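Updated June 2022

# Keys, badges and getting in: tenant questions

These are the questions we get most at the Hillow building. If yours isn't covered, write to the front office and you'll get a reply within 2 working days.

## How do I get a key?

Your company's contact person fills out the key form and brings it to the front office, Room 54. Bring a photo ID when you pick up. We don't mail keys. 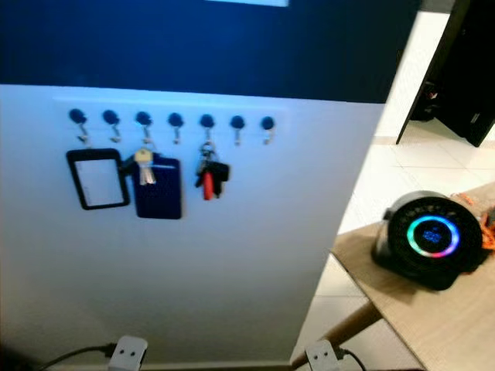

*Otis Pruitt*

## How many keys can one company have?

Each suite comes with four. Extra keys need a note from whoever signed the lease. Suite 352 is shared by two tenants, so it has its own list, and changes to it have to be approved by both.

## Can I make my own copy?

No. The locks are on a restricted blank and most shops will turn you away. If a copy does get made and we find out, the lock is changed and the suite is billed.

## I lost my key. What now?

Tell us the same day, even if you think it will turn up. We hold off on changing a lock until the next morning unless the key had a suite number on it. Please don't write suite numbers on keys.

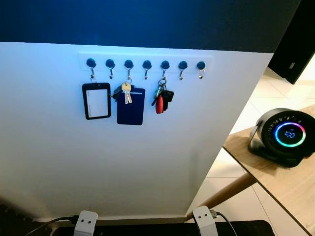
Lost badges are simpler. We turn the old one off and print a new one while you wait. If the old one turns up later, drop it in the slot at the office so it can be shredded.

## Does my badge work after hours?

Only on the street door and the elevator. The loading dock stays locked overnight, and the Tidon side stairs are exit only at all times.

## Can I lend my key to a cleaner or a contractor?

Ask for a day key. It gets signed out in the contractor's name and has to be back before the office closes.

## Where do borrowed keys go when I'm done?

Back on a hook, one set per hook. Don't leave them on the counter. If the office is closed, use the slot. 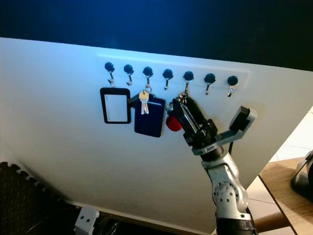 *A badge holder on the first hook, keys on the third.*

## What happens when we move out?

Every key and badge on your list comes back on the last day. Missing ones come out of the deposit. Tenants leaving in July should book a walkthrough early, as those dates fill up.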